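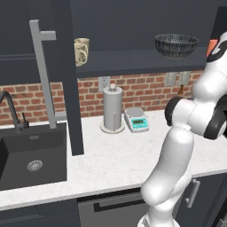

Kitchen render, sink side of the counter.

19 Aug 2021

Notes from the subtitle and transfer bench, mostly so Marloes doesn't have to ask me everything twice when she takes over next week.

Spent the morning on the Fladance disc. It's the animated one, the fairy kingdom feature with the talking heron, and Vernon wants a clean download version plus a version for phones. The disc itself read fine on the second drive (the first drive is still making that noise, please stop using it, I put tape on it for a reason). Main feature came off as one title, and the songs are chaptered properly, hooray! The bonus shorts are another story. Somebody at the authoring house chained all of them into one long title with no chapter marks, so I had to cut them by hand at the black frames. Two of them don't have black frames. I guessed, and Lorraine watched them after lunch and says I guessed right on one and chopped a laugh in half on the other. Redone now.

Subtitles! So the English track has 191 lines in the first reel and they all sit late. I thought it was a steady offset, moved the lot, and the opening looked great, then by the heron's big speech everything was early. It's drift. The file was timed against a 25 frame master and ours is the 23.976 one. Stretched it instead of sliding it and checked at the start, the middle and the end credits song. All good to my eye. Harpreet, if you still have the old stretch script somewhere could you drop it in the shared folder, I did this one with a calculator like an animal.

The Norwegian dub came in from Liv Myklebust, and it's lovely, much funnier than ours. Levels are low though, quiet dialogue almost vanishes under the forest music. I brought the dialogue up a bit and left the music alone. Liv has the files back and will listen on proper speakers.

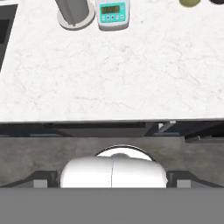

Phone version: I tried three settings and the night scenes fall apart on the smallest one, big square blocks all over the castle wall. The middle one is okay. File size comes to about 53 percent of what the tablet version takes, and I think that's as far as we should push it. Vernon will want smaller. Vernon can come and look at the castle wall.

Also the aspect flag is wrong on the trailer. Everybody in it looks squashed and kind of mean. I fixed it in the download copy but NOT in the archive copy, so if you pull the trailer from the archive shelf, check it first.

Tekin box crashed once during the long encode, right as I was getting coffee. Restarted it, ran the same job again, went through. No idea. Log is saved under today's folder.

Still to do:
Poster art for the Teltcombe listing, they want it without the title on it
Synopsis, the short one. The current one gives away who the heron is!!
Song lyrics as a separate subtitle track, ask Lorraine if the sing-along is still happening in December
Return the Lirkberg discs, they've been on my chair since forever
Relabel drive 2, it says drive 3

Leaving the tablet encode running overnight, don't turn off the bench power strip please.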